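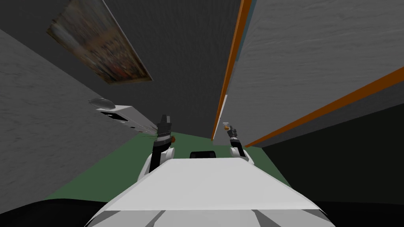

Can you compare grippers without real hardware? Up to a point, sim tells you plenty about reach and camera view.

Four views from our Cideck vs Grulton trials in May, 125 runs, all simulated. Still sorting teh rest.

1. Wrist view, finger right next to the orange disc. Tight. Grulton controller lagged 5 steps, need to retune.
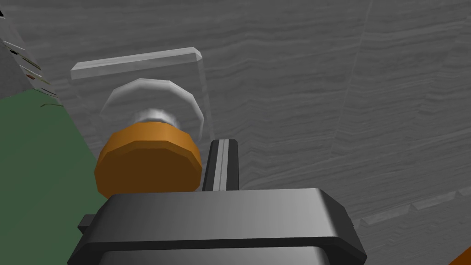 2. Wrist view again, fingers open. Room is tilted, painting on the wall makes a decent landmark.

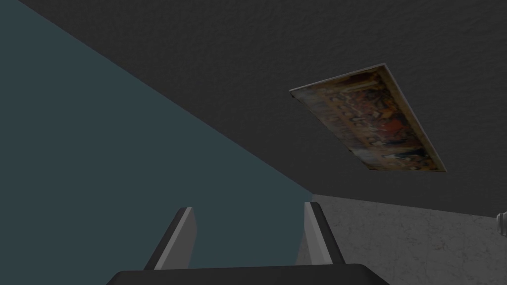 Open jaws, nothing held.

3. Body cam, both arms up, green floor and doorway ahead. Widest veiw we tried.
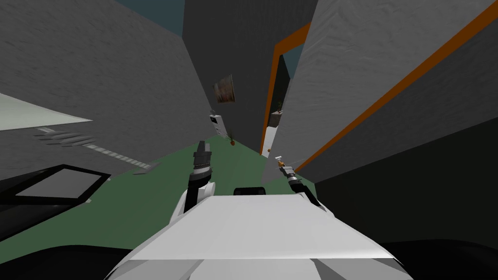

4. Next up: Bastos arm, same 11 tasks. Pics when its done.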